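News > Owners and Tenants > Newsletter
Home | For Rent | For Sale | Owners | Newsletter | Contact

Renting out your apartment in Visser Court: what changes from November

Many owners in Visser Court have asked us about the new house rules for rented apartments, so I try to put the main points on one page. The full text is at the reception desk and every owner should also receive it by mail.

The building management, Sturach, will ask for a short registration of every tenant who stays longer than 17 nights. Before, this was only necessary for contracts of one year. The form has two pages. It asks for the name of the tenant, the unit number, a phone number and the dates of the contract. You can fill it in yourself or you can give it to us together with the signed contract, and we bring it to the office. Please do not leave it in the mailbox of the management, it is opened only at the end of the month.

The second change is the deposit for the access cards. Until now the owner paid nothing and the tenant paid for a lost card. From November there is a deposit of 3000 for each apartment, and it covers up to four cards. The deposit stays with the unit, not with the tenant, so you pay it one time only. If you sell the apartment, you should ask for it back before the transfer. We had one case in our other building where the seller forgot this, and it took a long time to get the money from the new owner.
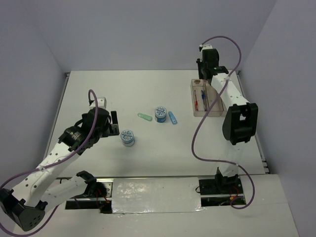
Endang Sitompul

Then there is the question of short rentals. The house rules do not allow stays of less than one month, and this is not new. What is new is that the reception will not give a card to a guest who is not registered. Some owners let friends or family use the apartment for a week or two -- this is still fine, but send a message to the reception one day before with the names. Khải Châu at the front desk speaks English and Vietnamese and he is there until 6 in the evening.

About the water meters. The meters on the lower floors were replaced in spring and the upper floors will follow. Your tenant must be at home for it, or leave a key with us. The work takes almost two hours per apartment and the water is off during this time. Please write down the number on the old meter before it is removed and take a photo of it also. If there is a difference on the next bill, the photo makes the discussion much shorter.

Owners who live abroad often ask if they need to sign a new agreement with us. You don't need to. The agreement you have continues, and the registration of tenants is now part of our normal service without extra cost. Only if you want that we also pay the card deposit for you, we need a short written permission. An email is enough.

A word about prices. We see that furnished one bedroom units on the garden side are rented fast, and the ones on the road side stay empty longer. If your unit is on the road side, think about a new curtain and a better air conditioner before you lower the rent. My colleague Ánh Kiều can visit the apartment and tell you what is worth to repair and what is not. She is in Visser Court most mornings.

For questions about the deposit please write to Raffaele Rinaldi in our accounts office. For all the other things you can write to me.

Recent items
Parking at Mameo Residence: new stickers for the second car
Common fees explained for first-time owners
Two units with roof terrace for rent in Sollus Garden
What to check before you return the keys
Kieran Gallagher joins our sales office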